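Runotero Reading Rooms
Second progress report to the Prosov Fund
Period covered: September through February
Submitted 2019-03-16 by Selma Trajkovski, project lead

Where we stand

The grant pays for evening adult literacy classes at three sites: the Yazdani Street library annex, the Flarkico plant canteen, and the church hall on Mill Road. All three are open. The Mill Road site opened five weeks later than planned, for reasons given below. At the end of February we had 133 adults enrolled, against a target of 150 for this point in the grant. We expect to reach the target by May if the second group at Flarkico starts on schedule.

Enrollment and attendance

Of the 133 learners, 39 are in the beginner group, meaning they read at or below the level of a simple bus notice when they came to us. The rest are split between the middle group and the group working toward the high school equivalency test. We had planned for a smaller beginner group and hired for it. From October on, one tutor was moved out of the test group to cover, and the test group has been larger than we like.

Attendance held up well until the first week of December and then dropped. Shift changes at the plant account for most of it. People on the late shift cannot make a 6:30 class, and the shift list is posted only a week ahead. We tried a repeat of the Tuesday class on Thursday afternoon. It helped the learners who were on lates but split the group, and the tutor found herself teaching the same lesson twice to people at different points in the book. We have kept the Thursday class for now and will look at it again in May.

Attendance at the library annex has been steady all winter. Mill Road is too new to say much about.

Teaching

The first two workbooks are in use at all sites. The third was due from the printer in January and arrived in mid-February with pages 31 to 46 bound upside down. The printer replaced the lot at no cost. In the meantime tutors worked from photocopies, which used up most of the copying budget line. See the money section.

In the last report we said we would stop using the timed reading check with beginners. We did. Tutors now sit with each learner twice a term and read a page together, then write a short note. The notes take longer to read through than scores did, and they vary a good deal from tutor to tutor. Hrvoje Softić has drafted a one-page form to bring them closer together, and the tutors will try it from the start of next term.

Writing has been harder to move than reading. Most learners in the beginner group can now get through a short letter from a school or a landlord. Few of them are comfortable writing back. We added twenty minutes of writing to each class in January — filling in forms, notes to a teacher, a message to a supervisor — and the tutors say it is the part of the evening people most often ask to skip. We are keeping it.

Lists have worked better than letters. One of the beginner tutors had her group label shelves and cupboards at home and bring the words to class the following week, spelled as best they could. Towel, soap, books and tea came up in nearly everyone's list, and "towel" was spelled six ways. The exercise is now in the tutor handbook under household words, with a second sheet for the workplace.

Staff

We have 13 paid tutors, all part-time. Two left in the period, one for a full-time job and one who moved away. Both places are filled. The new tutors did the two-day training in November and each sat in on four classes before teaching alone.

We still have no one who can teach at Mill Road on Mondays. That class is being covered by the project lead, who should be doing other things.

Premises

The delay at Mill Road came from the heating. The boiler failed its inspection in September and the part was on back order. Rather than open in a cold hall we waited. Rent was not charged for those weeks.

At the annex we have lost the small back room to the library's own storage and now hold all classes in the main room, with a divider. It is noisy when two groups meet at once. The library has offered the meeting room upstairs on Wednesdays only, and we have accepted.

Money

We spent 81 percent of the budget planned for the period. The underspend is mostly tutor hours at Mill Road. Two lines are over: copying, by $202, and bus passes, where demand was higher than we had allowed for. We ask the Fund's permission to move unspent Mill Road hours into bus passes for the remainder of the grant year. No change to the total is requested.

Plans to the end of May

Start the second Flarkico group. Fill the Monday post. Try the new progress form and report on it. Run one open evening at each site, with sign-up on the night. Decide whether the Thursday repeat class stays.

We would also like to discuss the target for the beginner group. The original proposal assumed learners would move up after two terms. Many need three or four, and we would prefer to plan for that openly than to move people up before they are ready.
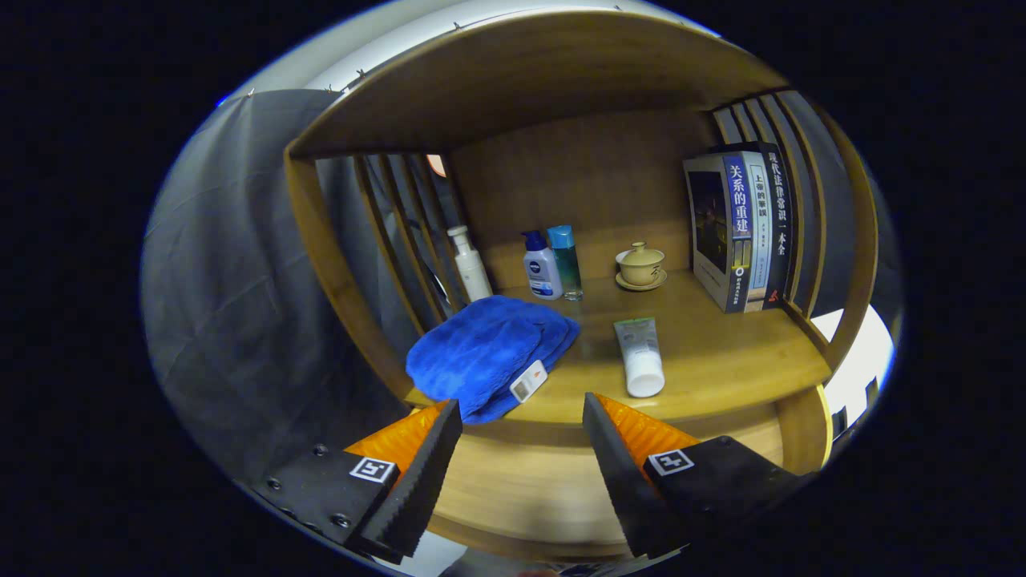 Hrvoje Softić: I agree with all of this except the Thursday class. Splitting the group cost us more than the missed evenings did, and I would sooner move the whole class to a time both shifts can reach, even if that means Saturday morning. On the beginner target, please put the three-term figure to the Fund in writing before May so it is settled ahead of the renewal.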